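家財目録の作成について(第四回 語彙と様式の整理)

2020年10月27日火曜日

本稿は、当ブログにおいて不定期に掲載している家財目録に関する覚え書きの第四回である。第一回では目録を作成するに至った経緯、第二回では部屋番号の付与、第三回では保険証券との照合を扱った。今回は、品目の呼称および記載様式について、5月以降に改めた点を中心に整理する。前回までの記事をお読みでない方にも支障のないよう、用語は初出の箇所で簡単に説明する。

1 目録の現状

筆者の家財目録は、現時点で538件を収録している。5月の時点では300件であったから、半年足らずのうちにかなり増加したことになる。増加分の多くは新たに購入した品ではなく、従来「台所用品一式」「文具一式」などとまとめて記載していたものを分割した結果である。

目録は表計算の様式で管理し、印刷したものを年に一度綴じている。綴じる際には、市販の二穴の厚表紙を用いる。電子の記録のみで足りるとするご意見も読者の方から頂戴したが、停電時および機器の故障時に参照できることを重く見て、当面は紙の版を継続する方針である。

なお、目録作成用の様式としては、開始当初からWulgateの家計帳に付属する財産一覧の頁を使用していた。同書は欄の幅が広く、手書きには適していたものの、一頁に収まる件数が少なく、索引を作ることが難しかった。5月の連休を機に独自の様式へ移行し、Wulgateの頁は付録として後ろに綴じている。旧番号と新番号の対照表は別紙とした。

2 建具を目録に含めるか否か

第三回の掲載後、最も多くお問い合わせをいただいたのは、扉、窓、造り付けの棚などを目録に載せるべきかという点であった。

一般に、建物に固定されたものは建物の側に属し、持ち運びのできるものは家財の側に属するものとして扱われる。もっとも、実際の区分は契約の内容によって異なるため、読者各位においては、それぞれの証券および約款を確認されたい。賃貸の住居であれば、入居時の状態を示す書面も併せて参照することが望ましい。

筆者の場合、建具は目録の本体に含めず、「付属編」として別に立てている。付属編を設けた理由は補修の際の便宜にある。丁番の交換や塗装の塗り直しを業者に依頼する際、扉の材質、厚み、開き勝手、金物の寸法を電話口で尋ねられることが多い。あらかじめ控えがあれば、一度の通話で用件が済む。

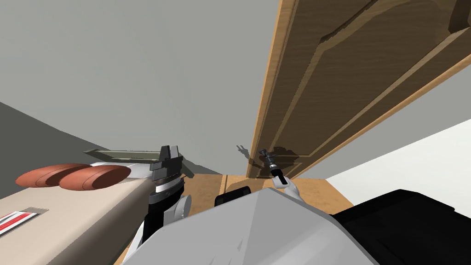 鏡板まわりに繰形を施した木製扉。開いた状態を下方から見たもの。

扉の呼称については、当初「木のドア」とのみ記していたが、これでは屋内に複数ある扉を区別できない。現在は、部屋番号、材、形式、開き勝手の順に記す。形式の欄には「鏡板あり」「平板」「硝子入り」の三種を設け、該当しないものは「その他」として備考に書く。框、繰形、鏡板といった語は建具を扱う方々には日常の語であるが、筆者にとっては覚えるまでに時間を要した。用語を誤って記載した行が付属編の前半に幾つか残っており、次の綴じ直しまでに訂正する予定である。

開き勝手については、とりわけ注意を要する。右開きと左開きの定義は、どちらの側に立って見るかによって逆転する。筆者は、丁番の軸が見える側に立った場合を基準とし、その旨を付属編の冒頭に明記した。基準を書かずに記載を進めたため、廊下側の扉について後日すべて確認し直すこととなった経緯がある。これは筆者の不手際であり、同様の作業を始められる方には、先に基準を一行書いておくことをお勧めしたい。

丁番を含む金物については、Mayrhoferの寸法表の配列に倣った。同表は長さ、幅、板厚、軸径の順に並んでおり、この順で記しておくと、後から照合する作業が容易である。取付け時の説明書が残っていない金物については、実測した値に「実」の字を添えて区別している。

3 呼称の統一

目録を長く続けるうえで最も労力を要するのは、品目の呼称を揃えることである。同じ品が、ある行では「へら」、別の行では「返し」、また別の行では「ターナー」と記されていると、後から検索しても一度には見つからない。

そこで、次の順序で呼称を定めることとした。

第一に、家庭内で日常的に用いている語があれば、それを採る。
第二に、日常の語が複数ある場合は、短いものを採る。
第三に、日常の語がない場合は、購入時の書面または包装に記された語を採る。
第四に、書面も包装も残っていない場合は、形状と色をもって仮の呼称とする。

第一の原則を優先したのは、目録を実際に使用するのが家人であることによる。正式の名称がいかに正確であっても、家人が思い浮かべることのない語であれば、索引としての役を果たさない。たとえば筆者の家では、物干し用の器具の一種を昔から地方の語で呼んでおり、包装に記された商品名では誰も引くことができなかった。現在は家庭内の呼称を見出しとし、包装の語を備考に置いている。

第二の原則には例外がある。短い語が二つ以上の品を指してしまう場合である。「台」という語がその典型で、踏み台、鏡台、電話台、植木鉢を載せる台のいずれもが、会話の中では単に「台」と呼ばれる。このような語は単独では見出しとせず、必ず用途を添えることとした。

漢字と仮名の別についても、ここで定めておく。見出しは原則として仮名書きとし、備考に漢字を添える。当初は漢字を見出しとしていたが、「鋏」「篩」「箍」などの字は、手書きで追記する際に筆者自身が書けないことがあった。読みの順に並べるためにも、仮名のほうが扱いやすい。

4 名称の定まらない品

第四の原則、すなわち形状と色による仮の呼称については、やや詳しく述べておきたい。

どの家庭にも、名称の定まらない品が少なからずあるものと思われる。何かの付属品であったもの、前の住居から箱ごと運んだもの、贈答品の一部であったものなどである。こうした品を目録から省くと、件数は減り、見た目も整う。しかし、後日になって本体のほうが見つかった際に、両者を結びつける手がかりが失われる。
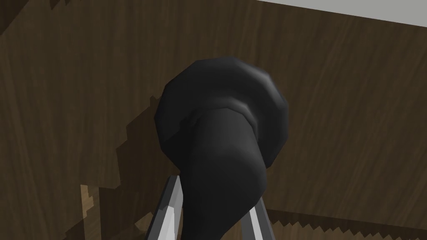

色は黒。円盤状の広い頭部と、先へ向かって太くなる軸とをもつ。

仮の呼称は、色、全体の形、部分の形の順に記す。色を先頭に置くと、目録を読みながら棚を探す際に、目で追いやすい。材質は、確実に判別できる場合に限って記載する。金属か樹脂か判然としないものについて推測で書き入れると、後で読む者はそれを確認済みの事実として受け取る。不明のものは空欄とし、空欄には鉛筆で斜線を引いて、記入漏れと区別できるようにしている。

用途についても同様である。「おそらく何々に使うもの」という記載は、当初は備考欄に多数あった。5月の見直しの際にこれらを読み返したところ、書いた当人である筆者にも、どのような根拠でそのように記したのかを説明できない行が相当数あった。以後、用途の推定は別の欄に移し、推定した日を併記することとしている。

仮の呼称のまま一年を経過した品の扱いについては、まだ結論を得ていない。処分するという考え方もあるが、筆者は当面、箱を一つ設けてまとめて保管する方法を採っている。箱は目録上「保留箱」と称し、所在欄には収納の場所を記す。箱そのものにも番号を付してある。

5 番号札について

番号札には、当初、Isnessの紙製の札を使用していた。50枚を一組とするもので、糸を通す穴があり、衣類や籠の類には都合がよい。一方、平らな品や水を使う場所の品には結びつけることができず、台所および浴室の品については札を断念した。

現在、台所の品には札を付けず、引き出しの内側に一覧を貼付している。一覧には引き出しごとの品目と番号を記し、品を移した際は一覧のほうを書き換える。この方法では、品そのものを見ても番号は分からない。ただし、台所の品を番号で呼ぶ必要が生じることはまれであり、実用上の不便は感じていない。

番号の体系は、部屋番号二桁と品番号三桁を組み合わせたものである。品番号の上限を三桁としたため、一つの部屋に1,000件を超える品がある場合には対応できない。蔵書を一冊ずつ記載される方はこの点に留意されたい。筆者は書籍を目録の対象から外し、棚の段ごとに背表紙を撮影した写真をもって代えている。

欠番の扱いも定めておく必要がある。処分した品の番号を別の品に再び割り当てると、過去に綴じた紙の版との間で食い違いが生じる。そのため、一度使用した番号は再使用せず、処分の年月と方法を記して行を残す。行は増える一方であるが、どの品をいつ手放したかを確かめたい場面は思いのほか多く、これまでのところ不都合はない。

6 台所における所在の記載

所在欄の書き方について、最もご質問の多い台所を例に記す。

台所の品は、置き場所が一日のうちに何度も変わる。調理の最中には調理台の上にあり、洗った後は水切りの上にあり、夜には引き出しに戻る。目録に記すべき所在は、このうち最後のもの、すなわち使用していないときの定位置である。
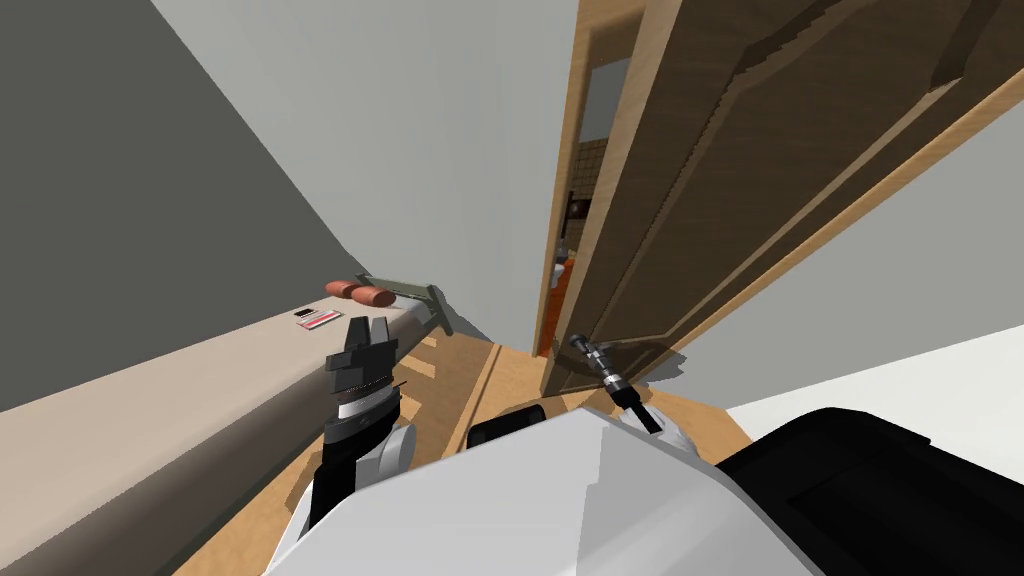
定位置が決まっていない品については、まず定位置を決めることが先となる。目録の作成を始めた当初、筆者はこの順序を取り違え、その時々に置かれていた場所をそのまま所在欄に記した。翌週に確認したところ、台所の頁の多くが実態と合わなくなっていた。目録の作成は、片付けの代わりにはならない。先に置き場所を定め、数週間そのまま暮らし、無理のないことを確かめてから書き入れるのが、結局のところ手戻りの少ない進め方である。

食料品は目録の対象としない。この点は第一回にも記したが、保存食や調味料をどうするかというお尋ねが続いているため、改めて述べる。防災用の備蓄品については、期限の管理が主たる目的となるので、家財目録とは別の表を設けるほうがよい。両者を同じ表で管理すると、消費と補充のたびに行の追加と削除が生じ、番号の体系が乱れる。

調理器具のうち、揃いのものの扱いについても触れておく。同じ形の皿や椀は、一枚ずつ行を立てず、一行にまとめて員数を記す。欠けや割れによって員数が変わったときは、旧い数を二重線で消し、新しい数を傍らに書く。消した数が読み取れる状態で残ることが肝要であり、修正液は使用しない。

鍋と蓋は別の行とする。蓋を複数の鍋で兼用している場合、組として記載すると、どちらか一方を処分したときの処理が煩雑になる。組み合わせを示したいときは、備考に相手方の番号を書けば足りる。

7 確認の頻度

目録は、作成した時点から実態との隔たりが生じ始める。筆者は一か月に一室を確認することとし、部屋番号の順に進めている。全室を一巡すると、おおむね綴じ直しの時期となる。

確認の方法は単純なものである。前回の版を印刷して部屋に持ち込み、所在を確かめた行に印を付ける。印の付かなかった行は「未確認」とし、直ちに「紛失」とはしない。二巡続けて未確認であった場合に、初めて紛失として処理する。最初の年には、紛失とした品が後日別の部屋から見つかることが重なったため、このような猶予を設けた。

以前の住まいであるBraltdenでは、納戸が一つしかなく、確認は半日で終わるのが常であった。現在の住居は収納が分散しており、廊下の収納と階段下の収納だけで一日を要する。作業は午前に限り、途中で終えた場合は最後に確認した番号を表紙に控えておく。夕刻の作業は照度が足りず、黒や濃紺の品を見落とすことが多かったため、現在は行っていない。

家人の協力を得る場合には、記入者を明らかにしておく必要がある。筆者の目録には記入者の欄があり、頭文字を一字で記す。書き手によって呼称の選び方に癖が現れるため、後で統一する際の参考となる。

8 様式の配布について

付属編の様式については、複数の方から配布のご要望を頂戴している。現行のものは筆者の住居の事情に合わせた欄が多く、そのままでは他の住居に適しない。とくに開き勝手の基準および部屋番号の付け方は、住居ごとに見直しを要する。欄の名称と並び順を一般的なものに改めたうえで、準備が整い次第、本ブログにてお知らせする。

それまでの間、手書きで始められる場合は、番号、呼称、所在、取得の年、備考の五欄で十分である。金額の欄は必須としていない。購入時の書面が残っている品に限って記入し、残っていない品の価格を記憶によって補うことは控えている。

次回は、写真の整理と目録番号との対応づけを取り上げる予定である。あわせて、第三回の記事中、証券の更新月に関する記述に誤りがあったため、該当箇所を訂正した。ご指摘をくださった読者の方に御礼を申し上げる。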